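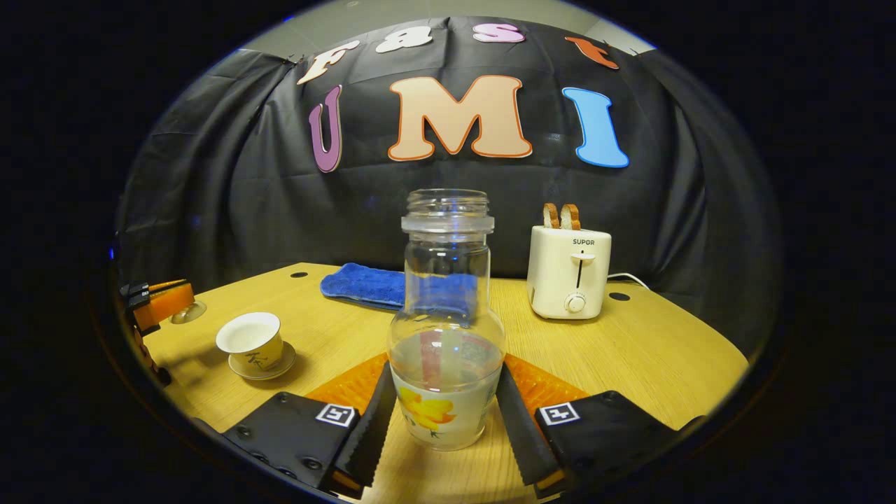 The jar, on the breakfast table. Lid not shown, there isn't one

Kitchen & Table > Jars, Bottles, Containers > Cleaning and Reuse

Tall glass jar with flower band - smell won't leave, and what lid fits the neck?

posted by tildale_kitchen - October

Ok quick one before work. Got this tall clear jar, round fat bottom half, narrower up top, screw neck with a thick rim. White band around the lower part with a yellow flower and green leaves on it. I really like it and want to keep it for juice or cold tea at breakfast. Came from a box of kitchen stuff at the Tildale swap shelf, no lid, no box, no nothing.

Problem 1. It smells. Something pickled lived in there I think, garlic maybe. I've washed it 3 times with regular dish soap and hot tap water and it looks clean, glass is totally see-through, but stick your nose in the neck and there it is. Tea out of it tasted like a salad.

Problem 2. My hand does not fit past the neck. My bottle brush gets to the bottom ok but doesn't reach out into the round part, it just spins in the middle. So for all I know theres a film on the wall down there that I can't feel.

Problem 3. The flower band. Don't know if it's printed on the glass or some kind of decal that's been baked on or just stuck on. Doesn't have an edge I can catch with a nail. I don't want to soak it in something strong and have the flower come off in the sink. Dishwasher yes or no?

And the lid. Neck is threaded. I tried a lid from a pasta sauce jar and one off a Bilari honey jar, first was way too big, second one went on crooked and popped off. Is there a standard size for these or do I have to take the jar to a store and try things on it like shoes

Also it lives on the table next to the toaster so I'd like a lid that keeps crumbs out at least, doesn't have to be leak proof. It is not going in a bag.

Thanks, sorry for typos, thumbs

Share (3) - Save - Report

szulc_st_pantry
Been cleaning out secondhand jars for years so here goes.

Smell first. Glass itself doesn't hold smell much, so it's nearly always a film, or gunk up in the threads. People scrub the inside and forget the outside of the neck. Old toothbrush, baking soda made into a paste, go round the threads and under the rim where it's thick. Rinse. Sniff. You might be done right there.

If not:

Put in a couple spoons of baking soda, fill with warm water up to the neck, leave overnight. Warm, not boiling. You don't know how old the glass is or how it was made and boiling water into a cold jar is how you get two jars.

In the morning dump it, then for the round part where the brush won't go - a handful of dry uncooked rice, a squirt of dish soap, maybe an inch of warm water. Hand over the top, swirl hard. Swirl it, don't slam it up and down. The rice rubs the wall for you. Tip it on its side and keep turning so it gets all the way around the belly. Couple minutes. Pour out through a strainer or you'll be picking rice out of the drain.

Rinse till no suds. Then upside down on a folded towel, but prop one side of the rim up on a spoon handle so air gets in. If the rim sits flat on the towel the wet air just stays inside and you get that musty smell ON TOP of the garlic. Once it stops dripping stand it up and let it finish open.

Still smells after all that, half white vinegar half water for an hour, rinse a lot. Keep the vinegar on the inside only, fill it standing in the sink and don't dunk the whole thing.

Band: I'd hand wash, period. No edge you can feel probably means it's printed, but printed ones fade too, and the dishwasher is what does it. I had a set with lemons on, after one winter they were gray lemons. Soft sponge on the outside, nothing green and scratchy. No soaking the outside overnight either.

Lid: measure it. Straight across the OUTSIDE of the threads, in millimeters, widest point. Not the hole. Everybody measures the hole. Then search that number plus "screw lid". Also look how the threads run - one long thread that goes around and around wants a different lid than a few short separate bits (those are lug or twist-off). Your honey lid going on crooked sounds like the wrong kind and not only the wrong size.

Helpful: 41

crumbs_n_tea
just put it in the dishwasher, I do all mine. if the flower comes off it comes off. for a lid use a saucer lol

Helpful: 3

ameckdoor
Agree with most of the long answer, not the saucer, it'll slide the first time you bump the table.

Ameck does silicone stretch covers, the small size goes over a thick rim pretty well and you skip the whole thread question. I have one on a water carafe. Fine for crumbs. Not airtight, peels up if you knock it over. Wash it by itself with hardly any soap, silicone hangs on to soap taste worse than anything and then your tea is soapy instead of garlicky.

One more thing on the spot, if it sits right beside the toaster move it over a little. Not a big deal with the outside getting warm but you're reaching past a full jar to get at hot toast half asleep, and there's a cord there. I keep mine on the other side by the cups. Broke a good one that way, orange juice in the toaster, toaster went too.

And check the rim for chips before you drink out of anything you poured from it. Run a cotton ball around it, it'll snag. If it snags make it a flower vase

Helpful: 12

tildale_kitchen
Threads!! It was the threads. Toothbrush came out kind of orange, gross. Did the rice too, smell is basically gone, one more overnight with the soda to be sure. Cotton ball didn't catch on anything. Going to measure the neck tonight when I find the ruler, will post the number

3 answers - 263 views - Follow this thread

Contact - Community rules - Back to top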